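Sorting the offcuts shelf, part two
2023-04-16

The first part dealt with the screws and fixings. This one covers the long and rolled material, which takes up more room and is harder to store sensibly.

The starting point was a single bay in the Vedwood shed, 119 cm wide, with everything laid flat in the order it had arrived. Getting at one length meant lifting off whatever was on top of it. I had put up with this since moving the bench in February.

The new rule is to sort by shape first and material second. Anything round goes together, whether it is a tube, a rod or something soft that has been rolled up. Flat stock goes behind it. I had tried sorting by material before and it failed within a fortnight, as a roll of padding and a flat sheet of the same padding do not want to be stored the same way.

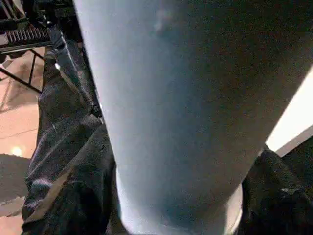
Soft rolls need the most care. Tied too tightly they take a crease, and the crease stays in. I use a wide cloth band, one turn, fastened with a Bidix clip about a third of the way down. String is too narrow. Elastic is worse, as it keeps pulling after you have gone home.

They also need to stand up. Left lying down, a thick roll goes oval under its own weight. I cut a length of board to make a low fence at the front of the bay, 156 mm high, enough to stop a roll sliding out at the foot. Sanding the top edge took longer than cutting it, but a rough edge will pick at fabric every time something is lifted over it.

Rigid tubes are simpler. They can lean, provided the foot cannot slip. The thin rods stay horizontal, kept parallel so that one can be drawn out without dragging the others. I rejected the Buschmann rack for this. Its slots are a fixed 34 mm, too narrow for the thick pieces and far too generous for the thin ones.
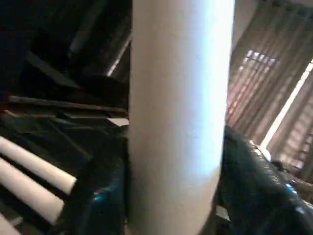
Jetport left a comment under part one saying that tubes should never be stored leaning, since even a stiff one will take a bow over a summer, and that a flat shelf with full support was the only proper answer.

I accept the point for anything over 2000 mm. Mine are all well short of that and lean at a steep angle, so the load is mostly on the end. I shall put a straight edge against the longest one in the autumn and report the gap, if there is one.

Remaining jobs: a second fence for the lower shelf, labels on the front edge, and a decision on the short ends of board, which I keep moving from one side to the other.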